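Mumberg Fold-Out Work Table
September, by the Plamden shop desk

We've been after a proper big work table for the range for ages, and the Mumberg is the one we kept coming back to! It suits sewing, model kits, school projects, jam labelling, whatever you've got on the go. The legs fold flat, the catches are easy on the fingers, and one person can carry it through a doorway (sideways, with a bit of care).

Colours are white, fog and eucalyptus. White is our favourite for fine work, as dropped pins and tiny screws show up straight away.

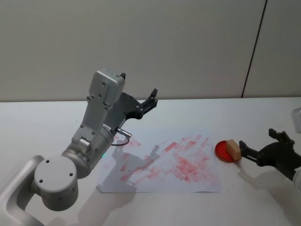 Looking after it

Warm water and a soft cloth will handle most messes. Ink and glue come off with a dab of metho, but try it on the underside first. Please keep hot pans on a trivet.

What comes in the box

The table top, two leg sets, three spare rubber feet and an Allen key. Ulier clamp lamps fit the back edge nicely and are sold separately.

Warranty is 3 years on the top and 2 on the leg catches. Quote item 2728 when ordering spare feet, and tell us your floor type – we do a softer foot for timber boards.

Contact us | © Plamden Workroom Supplies | Back to top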